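She has run the night desk at the Goltlow ferry office for nine winters and says she still can't sleep properly on a Wednesday. "That's the freight boat. You lie there listening for it even when you're off."

We talked in the back room at Lastberg, kettle going, phone going. She answered it twice. The job is mostly timetables and lost bags, she says, plus people who've missed the last sailing and want it to be your fault. "I just let them shout. Then tea. Then I find them a bed, usually at the Birhane." 53 rooms, rarely full after November.

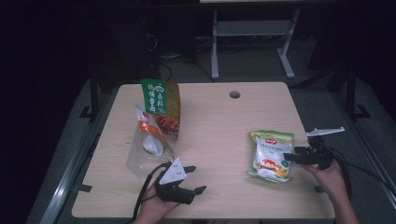 Eating is the hard part of nights. The canteen shuts at six and the machine in the corridor takes your money. So it's whatever you can carry in. Packets, mainly - braised meat in a green and brown wrapper, Chinese writing down the front, that sort of thing, eaten at three in the morning with a plastic fork. "My stomach thinks it's lunchtime. My head thinks it's the end of the world." She tried soup in a flask for one winter. Gave up, to much washing up.

Does she want days? Long pause. She was offered them in spring, at the Plirnmont office, 88 steps up from the quay and no lift. "I went and looked. Everyone talking at once. Couldn't hear the water." She turned it down teh same afternoon. Her sister thinks she's mad.

She's 54 now and will do two more winters, maybe three. Then the phone rings again - fog, the early boat's going to be late - and she's already reaching for her coat.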